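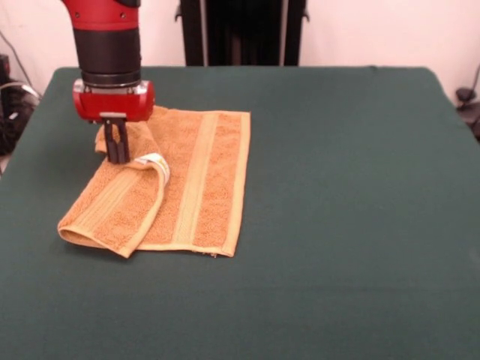 How many bath towels does a household need? Three per person is enough: one in use, one in the wash, and one folded on the shelf.

Opinion > Household > Linens

I have held this view for a long time and I get more argument about it than about anything else I write. People will accept advice on knives or mattresses. Tell them they have too many towels and they get defensive. They bring up guests, the beach, the dog, and the week the washing machine broke down.

My own closet was no better until last September, when we moved from the house in Irkport to a smaller one on the Drumar side of the river. I emptied the linen closet onto the bed and kept going until I could not see the bed. Some of those towels were older than our marriage. A few had never been used because they were too nice, and most of the others were not used because they were not nice enough. In between were the same few towels we took off the top of the pile every week, washed, and put back on top of the pile.

A pile works that way. Whatever is on top gets worn out, and whatever is at the bottom goes stale and picks up a hard crease where it was folded. Buying more makes it worse. The shelf gets tight, so you push the stack in with your forearm, and then the whole thing leans.

I think the cause is the way towels are sold. The Lubis catalog that comes to our house offers them in sets of 7, a number that suits no family I know. You want two bath towels and you come home with hand towels, washcloths and something called a fingertip towel, all of it matching. Then one gets bleach on it and the set is broken, and you feel you should replace the set. Buy them one at a time. They do not have to match. If each person in the house has a color, you will always know who left one on the floor, and that is worth more than a row of matching white.

Weight is oversold too. A very thick towel feels good in the store and takes all day to dry on the hook. In a bathroom without a window it may not dry at all before the next shower. I buy medium weight, with loops on both sides, and I look at the hem before I look at anything else. A hem that is stitched straight and turned under properly will outlast the loops. A loose thread at a corner is no reason to throw a towel out. Cut it off with scissors and do not pull it. The flat woven band that runs across most bath towels is a decoration, and on a cheap towel it shrinks more than the cloth on either side, so the end puckers and never lies flat again. I would pay a little extra for a towel without one.

As for folding, I was taught thirds the long way, then in half, then in half again, with the fold facing out. It took me years to ask why. Thirds hide both long edges, and the towel can go straight from the shelf to the bar without being refolded. That is a good enough reason for me. If your shelf is shallow, fold it some other way. What matters is that everyone in the house folds it the same way, and that clean towels go in at the bottom of the stack. Do that and all of them wear evenly. With three towels a person it takes no effort.

A reader in Geledgate wrote to say that she owns 50 towels and is happy. She has the room, and I have no quarrel with her. She also said it takes her a whole morning every spring to refold the closet, and I would like that morning back if it were mine.

Guests are the usual objection. Keep two extra towels for them, in a different color, and wash them when the guests leave. If more people than that are coming to stay, ask them to bring their own. I have asked, and they brought them.

The old ones can be cut up. One bath towel makes a good number of cleaning rags, and the animal shelter here takes whole ones, stains and all, so long as they are clean. I kept our worst one for the floor by the back door, where it has done better work than it ever did in the bathroom.

April 2011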